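Home | Files | Issues | Wiki | History

# Skikau lounge clear-up set

Notes and lists for the tidying work done in the lounge on the Berhe site. The set covers one room, its tables and its sofa, and the small things that get left on them. It was put together by Tiruwork Gidey and Ming-te Yuen, with the floor plan redrawn by Noémie Picard.

Last edited September 26, 2002.

## What is in the set

- `rooms/` has the floor plan and one page of notes on the furniture
- `items/` has the item list, one line per item, 996 lines in all
- `sessions/` has the written log of each tidy, 330 files
- `photos/` has pictures of the room taken between sessions
- `words.txt` is the list of names we use for furniture and places

The session logs are plain text. Each one gives the starting state of the room, the order in which things were moved, and where each thing ended up. The early logs, up to number 100, were typed up from paper by Évan Barbier and some of the spellings differ. We have left these as they were.

## The item list

Each line has a number, a short name, a main colour, and a home. The home is where the item belongs when the room is tidy: a shelf, a drawer or a box. Items with no home are marked `none` and go in the lost property box by the door.

The same item may have more than one line if it was brought back under another name. Roxana Mamani has joined up the ones she was sure of. The rest have a question mark in the last column.

Colours are kept simple. We write "red" or "orange" and only use a double name such as "red-orange" where two people disagreed and neither would give way. Please don't add new colour words without putting them in `words.txt` first.

## Rules for a session

1. Write down what is on each table before touching anything.
2. Clear the tables before the sofa. Things on the sofa tend to be coats and bags, and their owners usually come back for them.
3. Take items home one at a time unless they are plainly a set.
4. Cushions go back against the backrest. They are not items and have no number.
5. Leave the furniture where it stands. If a table has been moved since the last session, note it and carry on.
6. Food and drink are thrown away and logged as `waste`.

A session ends when every surface in the log is marked clear, or when the room is needed.

## Surfaces

The names below are the ones used in the logs.

- `white table`: white top, splayed white legs.
- `pale tables`: the two light wooden ones with thin dark metal legs. Logged as left and right, looking towards the sofa.
- `sofa`: the long dark grey one along the back wall.
- `air hockey`: yellow frame and legs, white top. It counts as a table, as people put things down on it like any other. Anything lying on the playing surface is logged, and the goal slots have to be looked into as well.

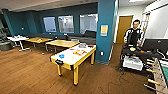 ## Known problems

- The Ivier logs use "games table" for `air hockey`. We have not changed them.
- Session 800 is a numbering mistake. It should be the last file in the folder and the gap before it is not missing data.
- Small things pushed to the far end of a table were sometimes logged as one item when there were several. Look for the word "cluster".
- The floor plan does not show the cupboard that came over from Onville in June.

## Use

Copy and change the lists as you like. If you correct a line, keep the old name in brackets after the new one so the session logs can still be matched. Send corrections to Roxana Mamani, with the item number first.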